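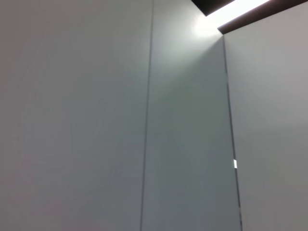 Section 4. Wrist camera: exposure and orientation

The wrist camera on the Notus arm has to be set up in the room where the arm will be used, with that room's lights on. Factory exposure values are meant for a dim bench and will wash out under ceiling lights. Point the camera up toward the brightest fitting it is likely to meet in normal work. With a long strip light at the top of the view and plain grey wall below it, the tube may go to pure white, but the seams between the wall panels should still show as thin dark lines. If they do, the exposure is close enough to start.

4.1 Before you begin

Fit the camera bracket (Section 3) and tighten both M2 screws. Plug the camera into the Getier board, not into a hub. Keep the emergency stop within reach.

CAUTION: The arm can drop when motor power is cut. Support the forearm with one hand before you switch off.

4.2 Setting exposure

1. Power up the board and wait 12 seconds for the camera to register.
2. Open the Leinonen panel on your computer and choose Camera, then Manual.
3. Set exposure to 318.
4. Jog the wrist up until the ceiling light enters the view.
5. Lower the exposure in small steps until the wall beside the light shows some tone.
6. Press Save. The value is lost at power-off if you skip this.

Note: Gain stays at 2 for all indoor work. Raising it adds grain and does nothing for glare.

4.3 Checking orientation

1. Jog the wrist to the home position and open the gripper fully.
2. Rotate the wrist slowly through its range, one direction and then the other.
3. Watch the live view for anything that enters from the edges.
4. Stop the arm and let the picture settle before judging focus.

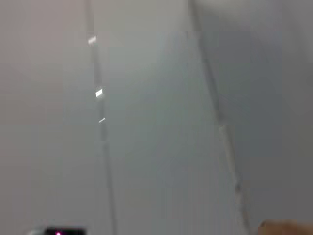
Focus can't be judged while the wrist is turning. The sensor reads out line by line, and at the default exposure any movement softens the edges. A view like this one, with wall seams blurred and small white glints strung along the left one, tells you nothing about the lens. Hold the arm still and look again. If the seams are still soft, turn the lens ring a little at a time until they sharpen, then lock it with a dab of nail varnish.

Note: Wall seams make a good focus target. If your walls are painted and plain, tape up a strip of dark cardboard.

4.4 Saving the profile

1. Choose Profile, then Save As, and name it after the room.
2. Write the exposure value on the label inside the Fesel case lid.
3. Restart the board and check that the value comes back.

If the panel shows error 756, the profile was not written. Check that the memory card is pushed all the way in and save again.

In a shared workshop, keep one profile for each bench. Repeat 4.2 whenever the overhead lights are changed.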